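# Teleoperation in der Simulation: Löffel greifen klappt nur jedes zweite Mal

**Brurkik**

Hallo zusammen! Ich nehme gerade meine ersten Demos in einer simulierten Küche auf, per Fernsteuerung mit der 3D-Maus, und bin völlig begeistert, wie schnell man da reinkommt. 100 Durchläufe liegen schon auf der Platte. Die Aufgabe heißt bei uns schlicht »Kelle aufnehmen«. Mein Problem: In der Übersicht fahre ich sauber an, aber sobald ich auf die Kamera am Handgelenk wechsle, verschätze ich mich in der Höhe und setze zu früh auf.

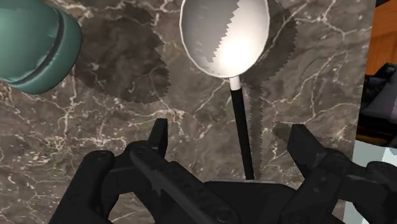
*Handgelenkkamera, Greifer offen, Stiel zwischen den Fingern*

Wie macht ihr das? Nur mit einer Ansicht fahren oder beide nebeneinander? Und sollte ich verpatzte Anfahrten löschen?

**Kristof Dewulf**

Schönes Thema! Nimm unbedingt beide Ansichten, und zwar gleichzeitig -- das Umschalten mitten in der Bewegung kostet dich jedes Mal das Gefühl für die Tiefe. Ich lege die Übersicht groß auf den linken Monitor und die Handkamera klein daneben. Grob anfahren mit links, die letzten Zentimeter mit rechts.

Sehr hilfreich sind die Schatten. Neben dem schwarzen Stiel liegt bei dir ein schmaler dunkler Streifen auf dem Marmor. Den kannst du gut als Anhaltspunkt nehmen, wo die Platte ist. Achte beim Absenken genauso auf den Schatten der Finger, falls er ins Bild kommt.

So sieht eine Ausgangsstellung aus, mit der ich gern arbeite: Arm hinter der Arbeitsplatte, Greifer leer und frei über dem hinteren Bereich.

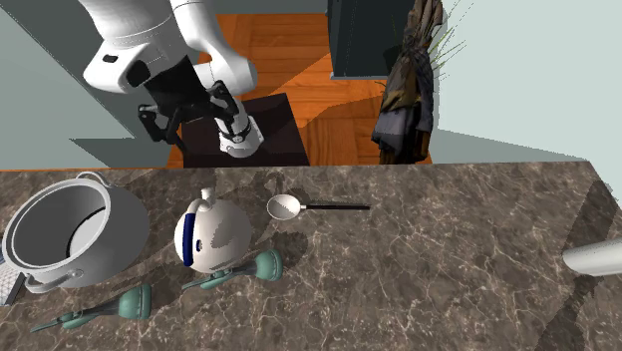

Bildquelle: Simulationsarchiv Projekt Polter

Von dort würde ich erst seitlich über den Stiel fahren, dann das Handgelenk drehen und ganz zum Schluss senkrecht runter. Wasserkessel und Topf liegen links von der Kelle, also lieber von der freien rechten Seite kommen. Wenn du das ein paar Dutzend Mal gemacht hast, geht es fast von allein, und die Demos werden wunderbar gleichmäßig!

Zum Löschen: Anfahrten, bei denen du kurz korrigierst und dann doch greifst, unbedingt behalten. Daraus lernt das Modell, sich zu fangen. Raus fliegt bei mir nur, was ohne Griff endet.

**Jonthorpe**

Geschwindigkeit der 3D-Maus halbieren, fertig. Hat bei mir Wunder gewirkt :)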